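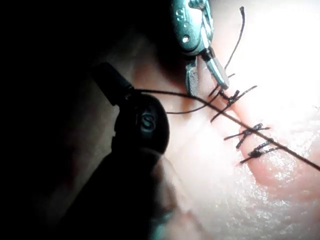 Dois instrumentos robóticos sobre uma almofada de tecido fechada com três nós de sutura preta.

Tideder refaz o modelo de procura e separa tesouraria de património na atualização de janeiro

O simulador de gestão Tideder, do estúdio Rutholm, recebe em janeiro a atualização 2, que substitui o modelo de procura usado desde o lançamento e altera a forma como o jogo contabiliza as empresas do jogador. A versão candidata está disponível desde sexta-feira no ramo de testes, para quem já tem o jogo base. A lista de alterações tem 112 entradas, a maioria dedicada a correções na interface de contratos e no cálculo de juros.

Até agora, a procura em cada bairro era calculada uma vez por dia de jogo, a partir da população residente e do preço médio praticado num raio fixo. O método era leve para o processador, mas gerava oscilações bruscas. Uma padaria que baixasse o preço ao fim da tarde podia esgotar o stock na manhã seguinte, sem que as lojas vizinhas registassem qualquer perda de clientes até ao ciclo posterior. No novo modelo, a procura é distribuída ao longo do dia e cada grupo de consumidores mantém uma preferência própria, corrigida gradualmente conforme o preço, o tempo de deslocação e a disponibilidade do produto.

O raio fixo desaparece. No seu lugar, o jogo consulta a rede de ruas e as linhas de transporte, o que dá às lojas junto a paragens uma área de influência alongada. Nos mapas com rio, a diferença é visível logo nos primeiros meses de jogo: um armazém na margem oposta deixa de servir bairros que antes alcançava em linha reta, e as pontes passam a ter peso na escolha do terreno.

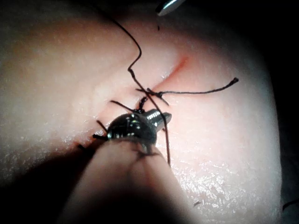
A segunda alteração de fundo diz respeito às contas. O saldo único no canto superior do ecrã dá lugar a dois valores, tesouraria e património líquido. Edifícios, veículos e existências deixam de contar como dinheiro disponível e são amortizados mensalmente segundo tabelas que o jogador pode consultar, mas não editar. Os empréstimos exigem agora garantia, e o banco avalia o património no momento do pedido. Uma empresa com muitos imóveis e pouca liquidez pode, por isso, falhar o pagamento de salários sem estar tecnicamente insolvente. O jogo distingue as duas situações: na primeira abre um prazo de regularização, na segunda inicia a liquidação.

O mapa de Flestville, usado no tutorial e em boa parte dos cenários, foi redesenhado para o novo sistema. O centro perdeu duas avenidas paralelas que tornavam o trânsito irrelevante, o porto passou para sul e a zona industrial ficou ligada por um único ramal ferroviário. As partidas gravadas no mapa antigo continuam a abrir, com a geometria original, embora usem o modelo de procura novo. O estúdio recomenda que se faça uma cópia dos ficheiros antes da conversão, que é irreversível.

No modo de cenários, 39 objetivos foram reescritos. Os que pediam a acumulação de uma quantia passam a medir resultado operacional ao longo de um período, o que elimina a estratégia de vender toda a frota na véspera do prazo. As medalhas já obtidas mantêm-se no perfil, mas as tabelas de classificação são reiniciadas e as pontuações anteriores ficam arquivadas num separador à parte.
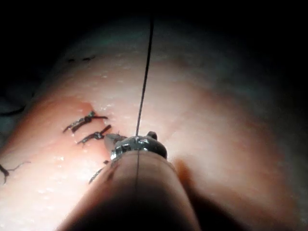
Instrumento cirúrgico de um robô junto a uma superfície de tecido mole com pontos.

A atualização introduz também cadeias de fornecimento com contratos de duração variável. O jogador define quantidade, periodicidade e cláusula de rescisão, e os fornecedores controlados pelo computador podem recusar condições que lhes deem prejuízo. O preço acordado fica indexado ao mercado ou fixo, à escolha. Os contratos fixos protegem contra subidas, mas incluem um prémio calculado com base na volatilidade recente do produto. Produtos perecíveis têm ainda um parâmetro de tolerância ao atraso: esgotado esse valor, a carga é rejeitada no destino e o custo do transporte recai sobre o expedidor.

O grupo Abbasi, cadeia retalhista rival que surge nas campanhas mais avançadas, recebeu rotinas de decisão novas. Na versão anterior, abria lojas por ordem de população dos bairros e mantinha-as independentemente do resultado. Passa agora a comparar rendas, a encerrar estabelecimentos deficitários e a disputar contratos com os mesmos fornecedores do jogador. A agressividade é regulável no início da partida e não interfere com o nível de dificuldade económica, que continua a ser definido em separado.
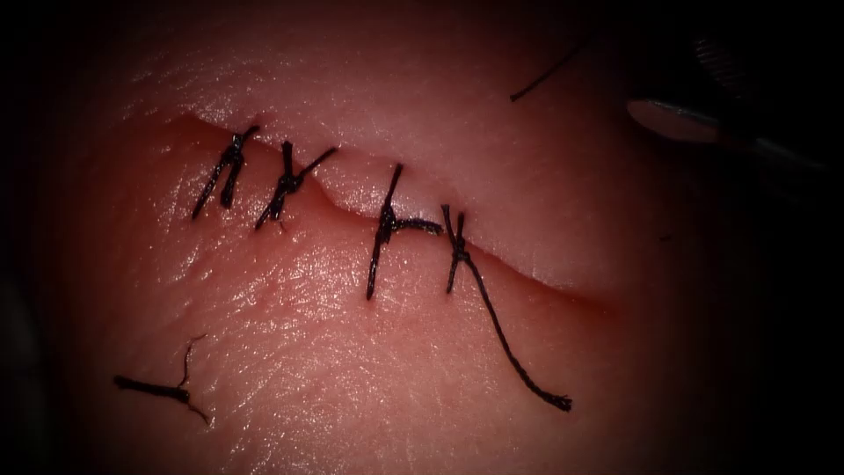

Por Busisiwe Zwane
Simulação e gestão

Na versão de testes, o comportamento do simulador é estável em cidades pequenas e médias. Em Flestville, com cerca de 600 estabelecimentos ativos, a velocidade máxima deixa de ser constante e o relógio do jogo abranda durante as horas de ponta, quando o cálculo das deslocações coincide com a reposição de stocks. A pausa automática ao receber propostas de contrato, ativada por omissão, pode ser desligada no menu de notificações.

O painel de procura é a peça de interface que mais muda. O antigo mapa de cores por bairro foi substituído por camadas sobrepostas, com filtros por hora, produto e grupo de consumidores. A leitura é mais demorada nas primeiras partidas, e as legendas em português ainda contêm abreviaturas por uniformizar: "exist." e "stk." designam a mesma grandeza em janelas diferentes. A exportação dos dados para folha de cálculo, pedida com frequência nos fóruns do jogo, foi incluída e abrange vendas, custos e amortizações, mas não os valores dos concorrentes.

Permanecem dois problemas conhecidos. Os veículos adquiridos a crédito aparecem duplicados no balanço até ao fecho do primeiro mês, sem efeito sobre os impostos, e a rescisão de um contrato indexado durante a pausa pode não libertar a capacidade reservada no armazém. O estúdio indica, como solução provisória para o segundo caso, gravar e recarregar a partida.

As modificações que alteram preços ou consumo deixam de funcionar e têm de ser adaptadas. A Rutholm publicou a documentação das novas tabelas no mesmo ramo de testes, juntamente com um conversor para os ficheiros de produtos. As modificações apenas gráficas não são afetadas.

A atualização é gratuita para quem tem o jogo base. Os servidores de classificação ficam indisponíveis na manhã do lançamento, enquanto decorre o arquivo das tabelas antigas.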